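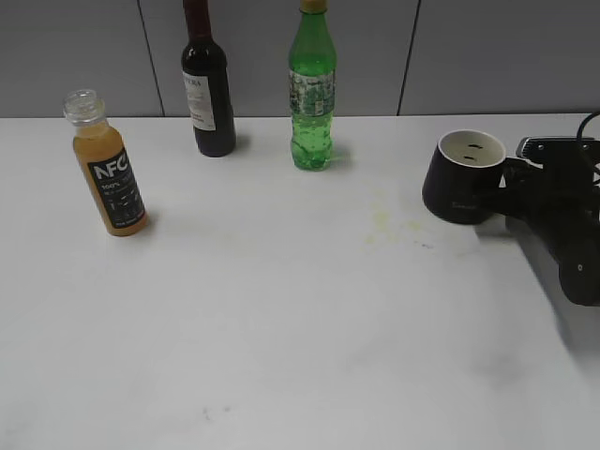
Materials Recovery Section, Fukville Public Works

Progress report to the Ranjbar Fund
Curbside container collection, second reporting period
17 Oct 2024
Prepared by Kibet Lyimo

1. Status

The collection service is running in all planned districts. Of the 60 shared drop-off points in the grant agreement, 58 are in use. The remaining two are on Mill Lane, where the sidewalk is being rebuilt and the concrete pads cannot be poured until the gas contractor has backfilled the trench. The pads and bins have been paid for and are charged to this period.

Household enrollment stands at 689 against a target of 500. Most of the excess comes from the apartment buildings east of the rail line, which were entered in the original plan as single addresses and have since been enrolled unit by unit. The target has not been restated. Readers comparing this report with the first one should note that the earlier enrollment table used the old method.

2. Material streams

Glass, rigid plastic and beverage cartons are collected separately at the drop-off points and together at the curb. Curbside material goes to the Flistness transfer station for hand sorting. Colored and clear glass are kept apart there, as required by the buyer's specification.
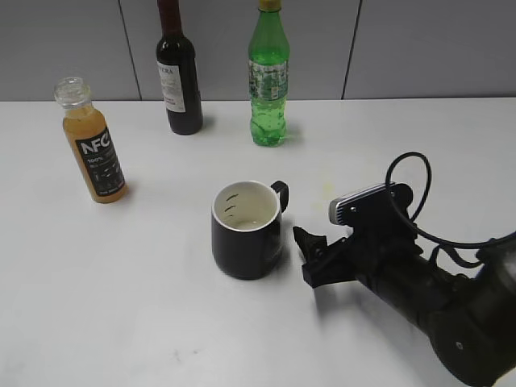 The buyer rejected one load of clear glass during the period. The load contained ceramic fragments above the permitted level, traced to a single open-top bin next to the market. The bin has been replaced with a closed model with a round opening. No load has been rejected after the change.

Residual liquid remains the main quality problem in the plastic stream. Capped bottles hold liquid through compaction and leak into the cartons stacked below them. The instructions on the bins now ask residents to empty the bottle and leave the cap off. The previous wording ("rinse and close") was carried over from the older city leaflet and will stay in circulation until that leaflet is reprinted.

3. Weighing and records

Weights were recorded by hand until the Fleltard weighing software was installed at the transfer station. Hand records and software records were kept side by side for two weeks and compared line by line. Differences were limited to rounding and to one truck whose empty weight had been entered with its side panels removed. The empty weight has been corrected and the affected entries recalculated.

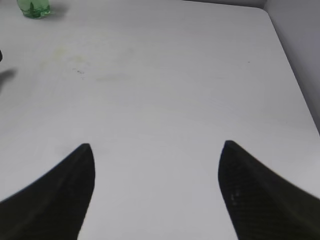
Records are exported at the end of each shift and stored on the section's shared drive. Afshin Nazari maintains the export template and is the contact for data requests. The fund's reporting form asks for weights by district, but trucks cross district lines on two routes. For those routes, weight is assigned in proportion to the number of enrolled households served. The calculation is shown in Annex B.

4. Contamination audit

Sample bags were opened and sorted at the transfer station. Items that could not be assigned to a stream by sight were set aside and reviewed at the end of the session. Nested items, such as one container pushed inside another, are recorded as a single piece under the outer material. This rule understates mixed packaging, and a second code for the inner item is being tested.
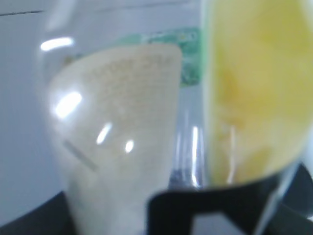

Clear plastic container with a cream-colored, cone-shaped object, close view

5. Budget

Spending is within the approved total. Bin purchases are complete. Fuel is over its line and printing is under, the latter owing to the delayed leaflet. A transfer between the two lines is requested in the attached form and needs the fund's signature before the next claim can be filed.

6. Work to December

Pour the Mill Lane pads and place the last bins.
Reprint the city leaflet with the revised bottle instructions.
Close the trial of the second audit code and report the result.
Recalculate the first-period enrollment table by unit.

Annexes A (route maps) and B (weight assignment) are sent separately.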